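Geology & Landforms > Rivers, Lakes and Falls
Thread: Skerkier Falls — is the lower step really fault-controlled?

basaltbench
Posted 1 January 2013
I am revising a short guide to the Skerkier gorge and would like opinions on one paragraph before I commit to it. The old park leaflet says both steps of the falls sit on faults. I can accept that for the upper step. There is a mapped fault with a clear offset in the flow contacts on both banks. For the lower step I find no offset at all. The red weathered horizon between the second and third flows runs straight across behind the plunge pool at the same level on each side.

My reading is that the lower step is plain differential erosion. Massive basalt over a soft flow top, undercut from behind, columns fail, lip retreats. Does anyone have field notes that say otherwise?

mudcrack_ed
The leaflet was written from the regional map at a scale where the two steps plot as one symbol. I would not put weight on it. Whoever wrote it saw a fault line touching a waterfall symbol and stopped there.

I agree on the red horizon. I have walked it on the left bank at low water and it is continuous.

Prarosov_Survey_Fan
Disagree, at least in part. No vertical offset does not mean no fault. If the movement was strike-slip you would keep the flow contacts level and still have a zone of broken rock for the river to pick out. Look at the trend of the gorge below the lower step. It is dead straight for a long distance and parallel to the upper fault. Rivers on flat-lying basalt do not usually do that without help.

basaltbench
Joint sets do that without help from any fault. The main joint set in the third flow has the same trend as the gorge. I would expect a shear zone to show crushed rock, slickensides, or mineral fill along the plane. I saw none of these in the walls.

Prarosov_Survey_Fan
You would not see them in the walls. You would see them in the floor of the channel, and the floor is under water and boulders. The walls are by definition the part that was strong enough to survive.

mudcrack_ed
That argument can never lose. Any missing evidence is under the river.

Prarosov_Survey_Fan
It can be tested. There is a dry side channel on the right bank, cut before the present lip formed, and it crosses the same line about where the picnic shelter is. If there is crushed rock in the floor there, I am right. If the floor is intact columns, I will withdraw it.

kolk_and_pothole
I have been in that side channel. The floor is mostly gravel and leaf litter, but there is a bare patch near the downstream end with good hexagonal column tops, tight joints, no gouge. The patch is small. It does not cover the whole line, so take it for what it is.

For the original poster: does your guide give a height? The published values do not agree with each other.

basaltbench
I have 19 meters for the lower step, lip to pool surface at low flow, by tape and clinometer from the left bank. I have not got a value for the upper step that I trust. The leaflet gives one number for both together and does not say whether the rapids in between are included.

kolk_and_pothole
19 is consistent with mine. The difference between low and high flow matters more than people think at that site, as the pool level comes up a long way when the outlet is choked with logs. State the flow condition with the number or leave the number out.

mudcrack_ed
Can we also kill the "formed in a single earthquake" story? It is on the sign at the Kowalchuk overlook and visitors repeat it. The sign says that the ground dropped in one night and the river fell into the hole. I know it is meant as a version of the local legend, but it is printed under a heading that says Geology.

basaltbench
I am keeping the legend in its own box. In the version I was told, a ferryman refuses to carry an old woman across and the riverbed breaks behind his boat. It is a good story and it does people no harm as long as it is labeled.

Prarosov_Survey_Fan
For the record, a fault origin for the lower step does not need a single event either. I am not defending the sign.

jumeck_downstream
New here, reading along. I paddle the Jumeck reach below the gorge and have questions from the river side. First, what is the retreat rate of the lip? There is a figure of 8 centimeters a year going around and I do not know where it comes from.

kolk_and_pothole
It comes from dividing the length of the gorge by the time since the last ice left the valley. That assumes the falls started at the gorge mouth, that retreat was steady, and that the discharge was the same as now. None of the three is established. Meltwater flow would have been much higher than the modern river. Most of the gorge could have been cut early, with very little since.

Column failure is also not steady. The lip sits still for decades, then a block goes in a flood. A mean in centimeters per year describes the long record and tells you nothing on what to expect by April.

mudcrack_ed
Compare old photographs from the overlook. The notch on the left side of the lip is the same shape in every one I have found. Only the big prow on the right has changed.

jumeck_downstream
Understood. Second, are the rounded boulders in the Jumeck reach from the falls? They do not look like the rock in the gorge walls. Many are pale and coarse-grained.

basaltbench
The pale ones are granite carried in by ice from farther north. There is no granite outcrop in the catchment. The dark angular ones with five or six flat sides are broken columns from the lip and the gorge walls. The farther down you go, the fewer of those you find with sharp corners. 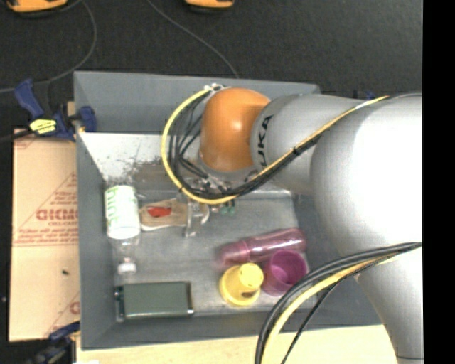

jumeck_downstream
Why is the pool under the lower step so much deeper than the one under the upper step?

kolk_and_pothole
The lower pool is cut into the soft top of the second flow, and the upper pool has a floor of massive basalt. The lower step also has a clean free fall, so the water reaches the pool with most of its energy. At the upper step it breaks on two ledges first.

jumeck_downstream
That fits what I see. The boil line at the lower pool is well out from the wall, and at the upper one there is hardly any boil.

Prarosov_Survey_Fan
The soft flow top would also be where a fault zone weathers most. I mention it only for completeness.

mudcrack_ed
Noted, again.

basaltbench
Draft wording for the paragraph, please check:

"The upper step of Skerkier Falls lies on a mapped fault that offsets the basalt flows. No offset has been observed at the lower step, which is attributed to undercutting of massive basalt above a weathered flow top. The straight gorge downstream follows the main joint set. Minor movement along these joints has not been ruled out."

Prarosov_Survey_Fan
I would change "minor movement" to "lateral movement." Minor is a judgment on size and we have no data on size. Otherwise I can live with it.

kolk_and_pothole
Fine with either. Add that the height was taken at low flow, and put the year on it.

mudcrack_ed
I would drop the last sentence completely. A visitor guide does not need to list everything that has not been ruled out.

basaltbench
Keeping the sentence, with "lateral." If the right bank channel gets cleared this year I will go and look at the rest of that floor and post what I find, column tops or otherwise.

kolk_and_pothole
Bring a stiff broom. The litter is deep at the upstream end and the gravel under it is packed hard.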